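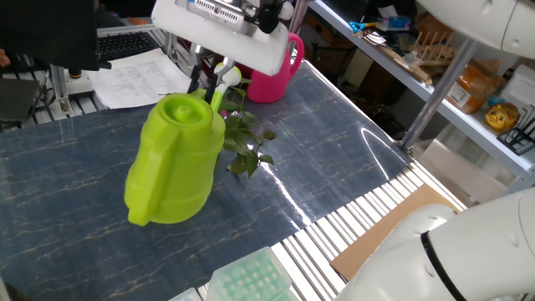
Praktikum Handhabungstechnik, Versuch 4: Greifervergleich an Haushaltsgegenständen
Stand: November 2021
Betreuung: Nektarios Tsoukalas, Radymyr Kostiuk

4.1 Aufgabe

Verglichen werden zwei Parallelgreifer, Hevis und Tolthorpe, am selben Arm und mit derselben Steuerung. Der Hevis hat schmale Metallfinger, der Tolthorpe breitere Finger mit Gummiauflage. Gesucht ist keine Rangliste. Im Protokoll soll stehen, welcher Greifer bei welchem Gegenstand und an welcher Griffstelle hält und woran er sonst scheitert.

4.2 Griffstellen

An der Gießkanne gibt es drei brauchbare Stellen: Tülle, Henkel und Korpus. Die Tülle ist lang und dünn und lässt sich von oben leicht erreichen. Der Schwerpunkt liegt aber seitlich davon, im Korpus. Beim Anheben entsteht ein Moment um die Griffachse, und die Kanne kippt, bis Reibung und Gewicht im Gleichgewicht sind – oder sie rutscht durch. Eine leichte Schräglage nach dem Anheben ist zulässig, sie muss nur über die Haltezeit gleich bleiben.

Für den Griff an der Tülle gilt näherungsweise:

M = m · g · a

mit a als waagerechtem Abstand zwischen Griffpunkt und Schwerpunkt. Die leere Kanne wiegt 177 g. Der Abstand a ist von jeder Gruppe selbst zu messen.

4.3 Einstellungen

Greifkraft: 35 N
Verfahrhöhe über dem Tisch: 578 mm (Flanschmitte)
Haltezeit: 20 s
Bildrate der festen Kamera: wie voreingestellt, nicht ändern

Die Greifkraft wird in der Oberfläche von Plestside eingetragen und nach jedem Greiferwechsel neu geprüft. Die Software übernimmt sonst den Wert des vorigen Greifers.

4.4 Durchführung

Werkzeugmittelpunkt einmessen, Abweichung notieren. Kanne auf die Markierung stellen, Tülle nach Vorgabe ausrichten. Griffstelle anfahren, schließen, anheben, Haltezeit abwarten, absetzen. Je Griffstelle zehn Wiederholungen, danach Greifer wechseln. Die übrigen Gegenstände bleiben während einer Reihe stehen. Pflanzenblätter in der Nähe der Griffstelle stören die Tiefenmessung; in diesem Fall den Anfahrwinkel ändern und den neuen Winkel ins Protokoll schreiben.

Als Fehlversuch zählt: Finger schließt neben der Griffstelle, Gegenstand fällt, Gegenstand dreht sich während der Haltezeit sichtbar weiter. Kontakt mit einem Nachbargegenstand wird getrennt vermerkt.

4.5 Auswertung

Erfolgsquote je Greifer und Griffstelle als Tabelle, dazu der Kippwinkel aus dem Kamerabild. Im März lagen die Kippwinkel der Gruppen weit auseinander, vor allem wegen unterschiedlich gewählter Bezugslinien. Bezugslinie ist ab jetzt die Tischkante. Zur Reibung an glatten Kunststoffteilen siehe Skript Hämäläinen, Kapitel 3.

Abgabe als PDF, höchstens sechs Seiten, Rohdaten gesondert.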